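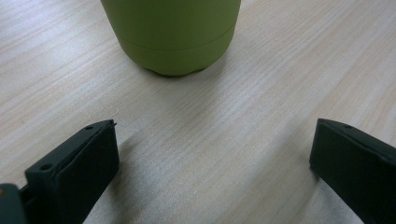

Reusable cup

A reusable cup is a drinking vessel meant to be filled, washed and filled again, as opposed to a paper or foam cup thrown out after one drink. Term covers travel mugs, tumblers, stadium cups, and the plain stacking cups used in cafeterias. Glassware and china are usually left out, though technically they count.

Materials

Mostly plastic (polypropylene, Tritan-type copolyesters), stainless steel, silicone, glass with a sleeve. Bamboo-fiber cups were popular for a while; many turned out to be bound with melamine resin and were pulled from sale in several countries. Steel cups are either single wall or double wall. Double wall with a vacuum gap holds heat longest, but costs more and can't go in a microwave.

Shape

Most are round in section, for easy molding and easy washing. Straight-sided cups hold more for their height but don't nest. Tapered ones do – a stack of 100 fits in a single crate, a big deal for event suppliers. A cup wider at the top than at the foot, like the cream one on the wooden table, 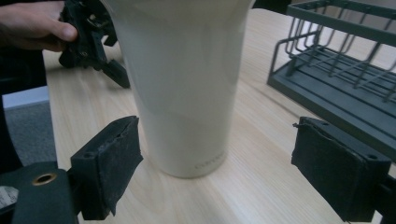
Taper also matters in molding, where a slight slope (the draft angle) lets the part come off the tool. Foot width is a compromise: too narrow and the cup tips, too wide and it won't fit a car cup holder. The cream cup narrows toward a rounded base, a common way to handle it. Lids come as press-on, screw-on or slider types. Screw-on leaks least, takes longest to clean.

Deposit schemes

In a deposit scheme the customer pays a small sum with the drink and gets it back on returning the cup. The town of Timitz started one in October with 600 cups shared between its cafes, and neighboring Ivamitz joined later useing the same design so cups could be returned in either town. Losses were highest in the summer – tourists kept them. The Prirkudness music festival runs a bigger version, 1000 cups per bar, washed off site overnight.

Supplier for both is Daher, a molding firm that also takes back cracked cups for regrinding. Reground material goes into crates and trays, not new cups, on account of food contact rules.

Environmental impact

Depends almost entirely on number of uses. A heavy steel tumbler takes far more energy to make than a paper cup and has to be used many times before it comes out ahead. Light plastic cups get there sooner. Washing counts too: hot water is the main running cost, and handwashing under a running tap can wipe out a good part of the saving. Daher rates its standard cup for 200 dishwasher cycles.

Care

Wash soon after use, milk drinks espcially. Take the gasket out of the lid and dry separately. Coffee stains in plastic come off with baking soda. No bleach on steel.

See also

Travel mug
Vacuum flask
Container deposit
Paper cup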